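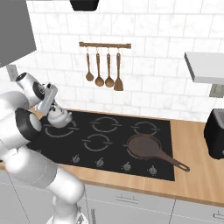

報道関係各位

2020年12月16日
株式会社スティスタード（Stistard）

スティスタード、台所仕事の操作記録を集める「Cornwood」の参加型収録を拡大
ロボットアームの学習用に、仮想の台所で人の手の運びを残す取り組み

株式会社スティスタード（以下、当社）は、ロボットアームに家庭の台所仕事を学ばせるための操作記録収集プロジェクト「Cornwood（コーンウッド）」について、収録に加わっていただく方の範囲を広げ、自宅からの参加を正式に受け付けることにいたしました。あわせて、収録用ソフトウェア「Tradano（トラダノ）」の新版の提供を開始し、仮想環境の制作を担ってくださっているラクロワ株式会社（Lacroix、以下、ラクロワ）との協力関係を来年度以降も続けていくことで合意いたしましたので、お知らせいたします。

Cornwoodは、コンピューターの中につくった台所にロボットアームを置き、それを人が遠隔で動かして、その一部始終を学習の手本として残していくプロジェクトです。フライパンを隣の火口へ移す、壁に掛かったお玉を取る、コンロのつまみを回すといった、毎日台所に立つ方であれば考えもしないような動作を、ひとつずつ、いろいろな人に、いろいろなやり方でお願いしています。地味な作業ではありますが、始めてみると奥が深く、社内でも昼休みのたびに「あのフライパンは柄のどのあたりを持つのがいいか」という話で盛り上がるような、そういう仕事になってきました。

■ 取り組みの背景

当社がCornwoodの準備を始めたのは、今年の4月のことでした。当初は当社の実験室に本物の台所を組み、そこに操作者の方をお招きして収録する計画を立てていたのですが、ご承知のとおり人が集まること自体がむずかしい時期と重なり、計画を大きく見直すことになりました。流し台の発注まで済ませていた担当者はずいぶん肩を落としておりましたが（流し台はその後、社員の休憩室で元気に使われています）、結果としては、この見直しがいまのCornwoodの形をつくってくれたと考えております。

ロボットアームに新しい動作を教える方法はいくつかありますが、Cornwoodでは、人が操作した例をたくさん見せ、そこから動き方を身につけさせるやり方をとっています。このとき大切になるのが、例の幅です。同じ人が同じ台所で同じフライパンを何度動かしても、学習する側から見れば、よく似た例が積み上がっていくばかりで、フライパンの向きが少し変わったとたんに手も足も出なくなる、ということが起こります。柄が手前に突き出していることもあれば、奥の火口に寄っていることもある。お玉の並び順も家によって違いますし、同じ家でも朝と晩とでは違っているものです。そうした、暮らしの中にあるちょっとしたばらつきを記録の中にどう持ち込むかが、準備の段階からずっと、私たちのいちばんの関心事でした。

仮想の台所であれば、調理台の色や棚の位置、置かれた道具の種類を、収録のたびに変えることができます。落としても割れませんし、やり直すときに片付けも要りません。操作してくださる方にも「失敗しても大丈夫ですよ」と心から申し上げることができ、そのおかげで、皆さまがだんだんと遠慮のない、その方らしい動かし方をしてくださるようになりました。

■ 参加型収録の拡大について

これまでの収録は、当社の拠点2か所に設けた操作席で行ってまいりました。操作席の間隔をあけ、使うたびに機器を拭き、換気のあいだは皆で上着を着込むという具合で、なんとか続けてきたのですが、お住まいが遠い方や、小さなお子さまがいらっしゃる方、外出を控えておられる方には、どうしてもご参加いただきにくい形でもありました。

このたび、自宅のパソコンから参加できる仕組みが整いましたので、先に登録をいただいていた80名の方を皮切りに、順次ご案内をお送りいたします。登録者の中には、長く給食の調理に携わってこられた方もいらっしゃれば、ふだんはほとんど台所に立たないという学生の方もいらっしゃいます。お料理の腕前は問いません。手慣れた方の迷いのない動きも、不慣れな方が「あれ、届かないな」と腕を戻してもう一度近づいていく動きも、どちらも学習にはたいへんありがたいもので、むしろ後者のような立て直しの動きは、こちらでお願いして演じていただくことがむずかしいぶん、貴重だと感じております。

収録では、画面に短い課題が表示されます。「フライパンを左奥の火口へ」「へらを調理台の上に」といった一文だけのもので、どの方向から近づくか、どこをつかむか、途中で持ち直すかどうかは、すべて操作する方におまかせしています。制限時間は2分と決めていますが、これは急いでいただくためのものではなく、うまくいかないときに切り上げて次へ進んでいただくための目安です。時間内に終わらなかった記録も捨てずに取っておき、別の用途の資料として整理しています。

お疲れが出ると動きに表れますので、課題と課題のあいだには自由に休憩を取っていただけます。お茶を淹れに立たれたままなかなか戻ってこられない方もいらっしゃいますが、そのあいだ仮想の台所のアームは静かにお待ちしておりますので、どうぞごゆっくりお過ごしください。

■ 収録用ソフトウェア「Tradano」新版について

Tradanoは、操作席で使ってきた収録用ソフトウェアを、一般の家庭用パソコンでも動くように作り直したものです。操作には、市販のゲーム用コントローラーか、当社からお貸し出しする小型の操作器のどちらかをお使いいただけます。

新版でいちばん手を入れたのは、画面の見せ方でした。旧版では、アームの関節の角度やグリッパーの開き具合を示す数値が画面のあちこちに並んでおり、開発者にはそれなりに便利だったのですが、初めて触る方からは「計器を読んでいるうちにフライパンのことを忘れてしまう」というお声をいただいておりました。まったくおっしゃるとおりでしたので、新版では数値を思い切って隠し、台所そのものを画面いっぱいに映すようにしました。グリッパーと道具のあいだの距離がつかみにくいというご意見にも、視点を少しだけ横へ振れる機能を加えてお応えしています。コントローラーの肩のボタンを押しているあいだだけ視点が動き、離すと元に戻ります。この「離すと戻る」というところは、試験に協力してくださった方々にたいへん好評でした。

記録されるのは、アームの各関節の動き、グリッパーの開閉、道具や鍋類の位置、それに操作中の画面です。操作される方のお顔やお声、お部屋の様子は記録いたしません。パソコンのカメラとマイクは使わない設計にしておりますので、寝ぐせのままでも、後ろで洗濯機が回っていても、安心してご参加いただけます。

回線の速度が足りないときのことも考え、記録はいったんお手元のパソコンに保存し、課題が終わってからまとめて送る方式としました。送信の途中で接続が切れても、次に起動したときに続きから再開します。こうした細かなところは発表文にわざわざ書くほどのことでもないのかもしれませんが、担当した者たちが秋のあいだじゅう、かなりの熱意をもって取り組んでおりましたので、ひとこと触れさせていただきました。

■ ラクロワとの協力について

Cornwoodの台所は、住宅向けの内装の完成予想図や立体模型を長く手がけてこられたラクロワに制作をお願いしています。調理台の木目やタイルの目地、引き出しの取っ手の位置にいたるまで、実際の住まいを見慣れた方の目で組み立てていただいており、現在収録に使っている台所の配置は200通りを超えました。

学習用の環境というと、物の形と位置さえ合っていればよいと思われがちですし、白状しますと、当社にも初めのうちはそのように考えている者がおりました。ところが、ラクロワの制作担当の皆さまとお話をするうちに、台所には台所の理屈があることを教えられました。よく使うお玉は手の届きやすいところに掛かり、コンロのそばには鍋を仮置きする場所が空けてあり、家電は差し込み口との兼ね合いで置き場が決まってくる。そうした理屈に沿って物が置かれていますと、操作する方の動きも自然と、ふだんの家事に近いものになってまいります。物をただ乱数でばらまいた台所で収録したころの記録と見比べますと、アームの近づき方がまるで違っていて、これには一同、驚かされました。

来年度以降は、台所に続いて洗面所や玄関の制作もお願いしていく予定です。また、収録に参加された方から寄せられた「うちのコンロはつまみが上についている」「うちは菜箸を立てて置く」といったお話を、個人が特定されない形でラクロワにお渡しし、新しい配置に取り入れていただく流れもつくってまいります。

■ 記録の確認と整え方について

集まった記録は、そのまま学習に使うわけではありません。当社の確認担当者が再生して見直し、課題が最後まで行われているか、物が不自然にすり抜けていないか、途中で操作が止まったままになっていないかを確かめたうえで、動作の区切りごとに短い説明をつけていきます。「近づく」「つかむ」「持ち上げる」といった区切りは一見わかりやすそうなのですが、人の動きは思いのほかなめらかにつながっておりまして、どこまでが「近づく」でどこからが「つかむ」なのか、担当者のあいだでも意見が分かれます。そのため、同じ記録を別々の担当者が見て、区切りが大きくずれたときは話し合って決めることにしています。

話し合いの結果は手引きに書き足しており、この手引きがいつのまにか、ちょっとした読み物のような厚みになってまいりました。たとえば「指先が柄に触れたが力がかかっていない場合」という項目には、長い議論のあとがそのまま残っています。手引きは来春をめどに読みやすく整え、同じような収録に取り組んでおられる研究室や企業の皆さまにもご覧いただけるようにする考えです。

■ プロジェクト責任者のことば

Cornwoodの責任者を務める当社のリヤ・テスファマリアム（Liya Tesfamariam）は、今回の拡大にあたり、次のように述べています。

「私は子どものころ、祖母が台所で働くのを横で見ているのが大好きでした。祖母は鍋を動かす前に、いつもほんの少しだけ手を止めて、どこへ置くかを目で確かめていたのです。大人になってからロボットの動きを調べる仕事に就き、操作記録を再生していたら、ある参加者の方がまったく同じように、フライパンの手前でアームをふっと止めておられました。それを見つけた日は、うれしくて、仕事の手が止まってしまったほどです。

手本を集める仕事は、どうしても量の話になりがちです。もちろん量も必要ですけれども、私が参加者の皆さまにお願いしたいのは、上手に見せようとなさらずに、いつもの調子で動かしていただくことです。遠回りをしても、つかみ直しても、かまいません。仮想の台所ですから、スープがこぼれる心配もございません。皆さまの普段の手つきを預からせていただき、それを大切に扱うのが私たちの役目だと思っております。

この一年、直接お目にかかれない方がほとんどでしたが、記録を見ておりますと、不思議とその方のお人柄が伝わってくるようで、毎朝再生画面を開くのを楽しみにしています。新しく加わってくださる方の記録を拝見できる日を、チーム一同、心待ちにしております。」

■ 集めた記録の使いみちと今後の予定

Cornwoodで集めた記録は、まず当社の学習システムの訓練に用います。現在は、コンロまわりの片付けと、壁に掛けた道具の出し入れという、比較的かぎられた範囲の動作を対象にしており、学習したアームの動きは同じ仮想の台所の中で評価しています。実機での試験はこれからの課題です。仮想の台所で学んだことが本物の台所でどこまで通用するのか、私たち自身もまだ答えを持っておりませんので、期待を大きく申し上げることは控え、結果が出しだい、よいことも思わしくないことも含めてご報告してまいります。

対象とする動作は、参加者の方のご意見をうかがいながら少しずつ増やしていきます。すでに多くの方から「引き出しを開けたい」というご要望をいただいており、次の更新では、調理台の下の引き出しや扉を動かす課題を加えます。ふたのある鍋や、重ねたボウルを扱う課題も準備中ですが、こちらは物どうしの触れ合いの計算にもうひと工夫が必要で、もうしばらくお時間をいただくことになりそうです。

研究を目的として記録の利用を希望される大学や研究機関の方には、個別にご相談を承ります。ご利用の条件や提供の形式は、内容をうかがったうえでご案内いたします。

■ ご参加を希望される方へ

自宅からの収録への参加は、成人の方で、ご自宅にインターネット回線とパソコンをお持ちの方であれば、どなたでもお申し込みいただけます。お申し込みのあと、短い説明会（画面越しに行います）にご出席いただき、練習用の課題をひととおり試してから、本番の収録へ進んでいただきます。練習の回数に決まりはなく、納得のいくまで何度でもお試しください。

謝礼は収録にかけていただいた時間に応じてお支払いします。課題がうまくいったかどうかで金額が変わることはありません。操作器の貸し出しを希望される場合は、お申し込みの際にその旨をお書き添えください。返送用の箱を同封してお送りいたしますので、箱はどうか捨てずにお手元に置いておいてくださいますようお願いいたします。

参加を途中でおやめになることも、いつでも可能です。すでにお送りいただいた記録の削除を希望される場合は、窓口までお知らせください。なお、年末年始は窓口の対応が通常より遅くなりますこと、あらかじめお詫び申し上げます。

■ 株式会社スティスタードについて

家庭や小さな厨房で働くロボットアームのための学習システムと、その訓練に用いる操作記録の収集・整理を手がけています。収録用ソフトウェアTradanoの開発と、参加型収録プロジェクトCornwoodの運営を行っています。

■ ラクロワ株式会社について

住宅内装の立体模型および完成予想図の制作会社です。Cornwoodでは、収録に用いる仮想の台所の設計と制作を担当しています。

■ 本件に関するお問い合わせ

株式会社スティスタード　Cornwood事務局　広報担当
取材のお申し込み、画面上での収録体験のご希望も、事務局にて承っております。取材は当面のあいだ、オンラインでの対応とさせていただきます。

※ 本文に記載の内容は発表時点のものです。課題の種類や参加の条件は、今後変更となる場合があります。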